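**Sports Management, unit 10: the transfer window and squad planning**
Notes by Hala Abou Jaoude, for reading before the seminar on 5th July

A player under contract can change clubs only inside a registration window. Outside it, the two clubs may agree on everything, but the player cannot be registered and so cannot play.

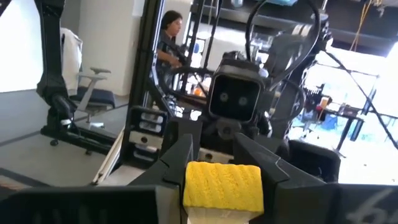 When the window is near its end, the selling club has less time to find a replacement, and the price often goes up. Our case is the striker Hòa Khúc at Erkside. Cordero made 3 offers for him, and each was refused. Think of the yellow sponge between the two black fingers: the club pressed from one side, the agent from the other, and the player had very little room to move. He stayed, and his wages were discussed again in March.

**Terms to know**

- *Release clause*: a fixed sum at which the club must accept the offer.
- *Loan with option*: the new club may buy later, but has no duty to do so.
- *Sell-on share*: a part of the next fee that returns to the former club.

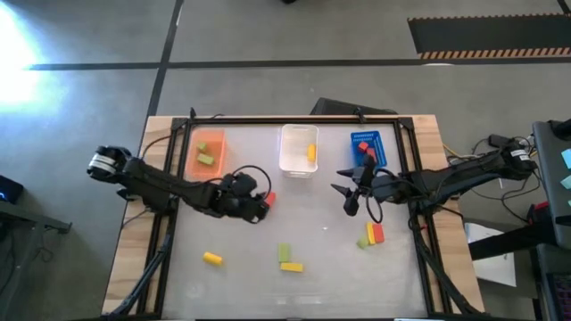

The national team coach has a different problem. He does not pay the wages, but he needs players who get regular minutes. Idun Haugen writes in her chapter (page 129) that a coach should speak with the player before the window closes, and I agree with her.
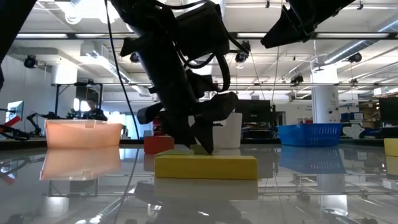

For the seminar, please read the Erkside case and prepare one page on this: should Khúc keep his place in the national squad if he sits on the bench until the next window? Pavithra Bhat will lead the discussion. Send your page to her the evening before.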